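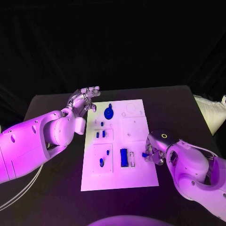
R. Pagano

Lists > Equipment planning > August

On the hand budget, Endley wrote:
> Do we need five-fingered hands on both arms, or would one do?

Both, I think. Pegs and blocks on the white board are small, and the right hand is the one holding a peg there. Retovia quotes 613 per spare finger set, Pedano 528, with up to 12 weeks' wait. 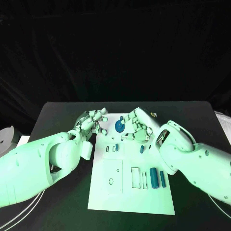 R. Pagano

The gear part needs several fingers curled in around it. I would order two sets from Pedano and put off the second board.

Recent in this list
Re: Spare cables
Bench space at Endley
Retovia service terms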